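Munholm Community Supper Program
Progress report to the Lerari Fund
Submitted by Noelia Montoya, 1st February

You asked for a plain account of how your money is being spent, so I will start with the oven. It works. It did not work for most of the fall, and the firm that sold it to us, Clusten, took the view that an oven reaching half its temperature was still, in a sense, an oven. We took a different view, in writing. A new heating element went in and the old one sits on my desk, where it holds down the correspondence.

Suppers now run three evenings a week at the Maluleke Street hall. We have served 1,000 meals under this grant, soup included. There was a debate over whether soup is a meal. The people eating it thought so, and I have sided with them.

Five new cooks finished the food safety course. One took it twice after signing in under her sister's name, and she now knows more about chilling rice than anyone in the county.

Spending is within budget except for onions. I had planned for onions the way a person plans who has never cooked for a full hall. The overrun was covered by the line for printed menus, which we dropped once it became clear that guests preferred to look in the pot.

The dishes are less of a success. Our plates came from five different donors and do not stack, so the shelves look like a landslide waiting for an excuse. I would like to move what is left of the signage money into matching bowls and plates, and a cabinet with doors that close. A quote is attached. Please let me know if you need a second one, as the first took a month to arrive.

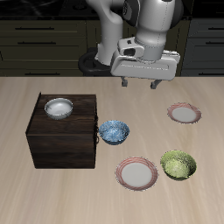 Bowls, plates and a dark wooden cabinet on a light wooden tabletop.

Still to do before May: fix the hall's back step, agree on summer hours with the choir, and find a home for a donated waffle iron that trips the breaker. The choir has asked for our best evening. Talks continue, and so does the singing.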